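July 18, 2023

Parts sorting, bench 2

Carried on with the pick-and-place set for the Pedalari job. Total at close of day is 1459 kept episodes. The target for this object group is 600 more before we retrain, so we are still a good way off.

Started late. The gripper was closing short of its commanded width after the overnight shutdown, same as last week. Re-homed it twice, then deleted the old offset file and let it write a new one. Fine after that. If it comes back, check the offset file first and leave the wrist alone.

Task for the day was gears into the blue bin. Both sizes on the mat, the rest of the parts left out on the table as clutter. Instruction text is "put the large black gear in the bin" or the same with "small". Please keep to exactly that wording. I found a few from the Prerkville batch that say "cog" and one that says "wheel thing", and I have to fix those by hand.

Rejected 13 episodes. Most were the large gear slipping while it was being lifted. It goes better if the finger comes down beside the gear and the grip is made across the outside, low, close to the mat. Going in over the teeth from above looks quick but the gear tips. The small one can be taken almost any way.

A few of the rejects were my fault, I paused over the bin too long and the recorder hit its time limit. Limit is now longer. Kyrylo, you will need to pull the new config before you run anything.

Starting positions: moved the gears by hand between episodes, turning them as well as shifting them. Bin stayed left of center for the whole morning block. After lunch I meant to move it every few episodes and forgot for a long stretch, so the bin position in this set is not as varied as the sheet says. I have corrected the sheet.

Tried the Furtado pads on the fingers for a short run. Better hold on the gear, but they leave marks on the mat and the left one was peeling by the end. Took them off. Those episodes are in a separate folder and should not be mixed in.

Still to do:
Capacitors, standing up and lying down
Switch box
Same gear task with the mat removed
Ask Ristusport about the spare finger set

Large gear, afternoon block, coming in low on the side:

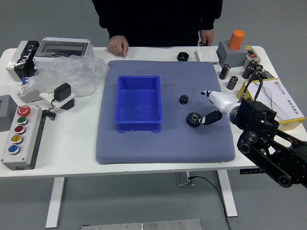 Seidu Amoah read this through and wants the slipped lifts kept. His point is that if the operator sets down and grips again, the recovery is worth having, and the model we trained in the spring never learned to try a second time. He would throw out only the ones where the gear left the mat area or the recorder stopped early. I have moved the 13 back out of the trash folder and will go through them with him before the next session.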